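Manipulation software, weekly sync, Friday 4 pm

Chair: Stellan Fjeld. Notes rotate; Jardale and Vivus teams both present, Dasico joined by phone.

## 1. Last week's actions

- Controller config moved out of the launch files. Done.
- Joint limit warnings no longer flood the log. Done, though the first warning after startup still prints twice.
- Nnaji export script: not started. Carried over.

## 2. Planner

The Jardale planner now checks the held part for collisions as well as the gripper. Before the change, the part was ignored once the fingers closed, and paths near the block could clip a corner. Planning time went up. Stellan asked for the old behavior to stay behind a flag until the end of June, so that earlier results can be reproduced.

Vivus asked if the approach pose could be set per task. Agreed. It will go in the task file, next to the grasp offset.

## 3. Force control

Long discussion on when to switch from position control to compliance. At present the switch happens at a fixed height over the target. Dasico wants it triggered by contact instead. Concern from the Jardale side that the force signal is too noisy during the last part of the descent and will trigger early. No decision. Both versions will be run on the same set of start poses.

## 4. Peg task in simulation

Batch of 4000 episodes finished overnight. 193 ended in a timeout and 11 stopped on a planner error. The timeouts have not been sorted by cause yet.

Physics step size was questioned again. Contact between the white peg and the navy block is sensitive to it, and the step was changed partway through May without a note in the changelog. Settings will be stored with each batch from now on. 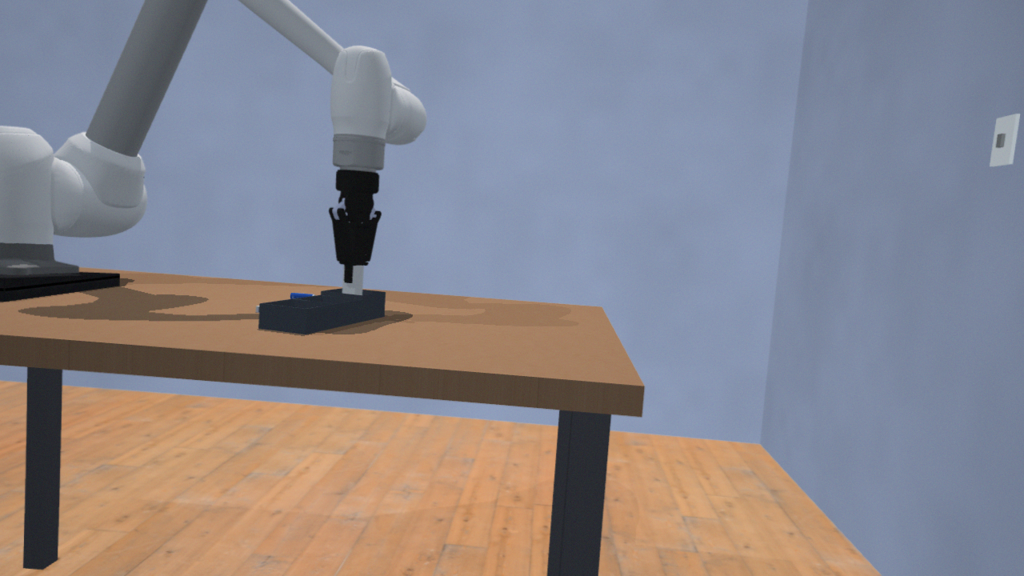

*Source: Jardale simulation render, peg task*

Vivus would like the wood table and floor textures kept as they are for the perception runs, with only the lighting varied. Shadows on the tabletop are being picked up as edges by the segmentation step. Stellan suggested masking by depth first and looking at color after that. To be tried on a small batch.

## 5. Actions

- Jardale: flag for old collision check; rerun the 11 planner errors with full logging.
- Vivus: depth mask test; add approach pose to the task file format.
- Dasico: contact trigger branch, ready for review before the next sync.
- Stellan: sort timeouts by cause, finish the Nnaji export script.

Meeting closed at 4:50. Next sync same time, same room.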